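Getting old marks out of a white tablecloth
Tips by Denise Haslam

Brown and yellow marks on white cotton are usually tea, or oil that has aged in the cupboard. Try cold water first.
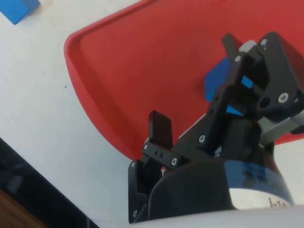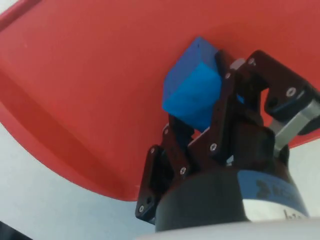
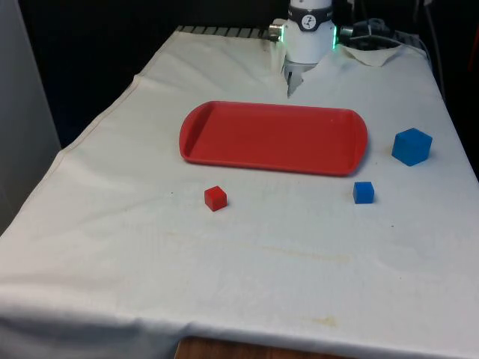
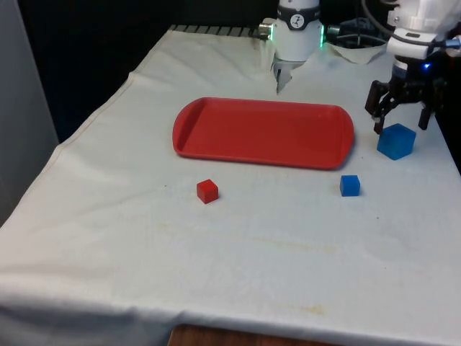

Red plastic in the first two; white cloth with faint stains in the last two.

Soak for 30 minutes with washing soda, then rub in plain soap - both sides. Rinse and repeat. Never iron over a mark. Dry outdoors in June if you can.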